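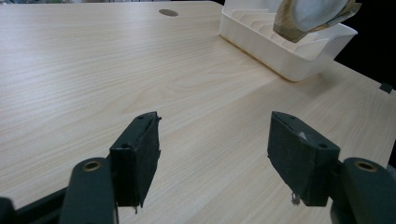

Rundow Kitchen Skills Programme
Progress report to the Grultano Fund
Reporting period ending November 2019

1. Purpose of this report

This report sets out progress made by Jilasano in delivering the Rundow Kitchen Skills Programme during the second reporting period of the grant. It covers the fitting out of the training room, the sessions delivered, the position on equipment and spending, and the matters on which we would welcome the Fund's agreement. It should be read together with the report submitted in January, which described the recruitment of participants and the choice of premises.

2. Background

The programme supports adults who are preparing to live independently, many of them for the first time. It concentrates on the ordinary work of a kitchen: laying and clearing a table, washing up, drying and putting away, storing food and keeping surfaces clean. Referrals come from supported housing providers in Rundow and the neighbouring district of Ha.

The Fund's grant pays for the training room, its furniture and small equipment, and the hours of two part-time instructors. Cooking is taught by a partner college under a separate arrangement and is not reported on in this document.

3. Fitting out of the training room

The room is now in full use. At the time of the last report the sink units had been connected but the work tables had not been delivered, and sessions were being held on folding tables on loan from the building's owner. These have been returned.

The tables now in place have a pale wood-grain top with a matt finish, and each has a small round cable hole set into the surface with a flush cover. The covers are kept closed during sessions. Participants had found the folding tables too low for standing work, and the instructors report fewer complaints of back strain now that the new ones are in use.

Each work place has a white plastic dish rack with upright dividers. We had originally budgeted for wire racks with a separate drip tray. Samples of both were tried over several sessions, and the plastic type was preferred by participants with limited grip, who found it easier to set a plate upright between the dividers and to lift it out again. The Fund agreed to this substitution by letter and there was no effect on the overall equipment budget.

Crockery has been bought in mixed patterns and weights. This was deliberate. Participants will meet all kinds of plates in their own homes, and a set of identical ones gives little practice in judging how a wide rim or a heavier base will sit in a rack. Plates with coloured rims have also proved useful for participants with low vision, who can find the edge more readily against the white plastic.

One item remains outstanding. The lighting over the far end of the room is poor, and the corners beyond the tables are dim on winter afternoons. The building's owner has accepted responsibility and has obtained a quotation, but no date has been given for the work. In the meantime, afternoon groups use the tables nearest the windows.

4. Sessions delivered

Since the start of the grant 509 session places have been offered, of which 418 were taken up. The instructors follow up every absence by telephone. The most common reasons given were medical appointments and difficulty with the bus service from Ha, which was reduced during the summer.

The washing-up and putting-away unit has been the most heavily attended. It is taught in four parts:

Clearing and scraping
Washing in a sensible order
Racking and draining
Drying and storing

The third part has been lengthened following comments from participants. In the first version of the unit it was treated as a short step between washing and drying, and the instructors observed that most breakages took place at that point. Plates were being leaned against one another or balanced on top of cups. The revised session spends 30 minutes on loading a rack: one plate to a slot, larger plates towards the back, nothing stacked above the dividers. Participants load and unload the rack several times with dry crockery before any water is used.

Breakages have fallen since the change was made. We do not wish to draw too much from this, as the groups concerned also included several people who were attending for a second time.

5. Assessment

Participants are assessed by observation during an ordinary session, using the checklist approved by the Fund. No separate test is held. The instructors have asked that the checklist distinguish between tasks completed alone and tasks completed with a spoken reminder - at present both are recorded in the same way. A revised version has been drafted and is ready for the Fund to review.

6. Spending

Expenditure on furniture and small equipment is within budget. Delivery charges on the tables were higher than quoted, owing to the stairs, but this was offset by the lower cost of the dish racks. Spending on instructors' hours is slightly behind the forecast as one post was vacant for the first weeks of the period. It has since been filled.

We request permission to carry the unspent instructor hours forward into the final period, when they would be used for home visits. The budget allows for 50 such visits at present, each lasting one hour, and the instructors consider that some participants would benefit from a second.

7. Difficulties and changes

Storage is tighter than expected. The cupboard set aside for crockery is shared with another user of the building and cannot be locked during the day. A lockable unit has been priced and can be met from the contingency line, subject to the Fund's approval.

The transport problem from Ha is more serious. Three participants withdrew for this reason alone. We have opened discussions with a community transport provider and will report the outcome, although a regular service is unlikely to be in place before spring.

8. Plans for the next period

Sessions will continue on the present timetable. The first home visits will take place early in the period and will look at how participants arrange their own sinks, racks and work surfaces, which are often a good deal smaller than those in the training room. The instructors intend to set up one table with reduced space to prepare for this, marking off part of the top with tape.

9. Decisions requested

The Fund is asked to:

Approve the revised observation checklist
Agree to the carrying forward of unspent instructor hours
Approve the purchase of a lockable storage unit from contingency

Copies of the attendance summary and the equipment inventory are enclosed.

Submitted on behalf of Jilasano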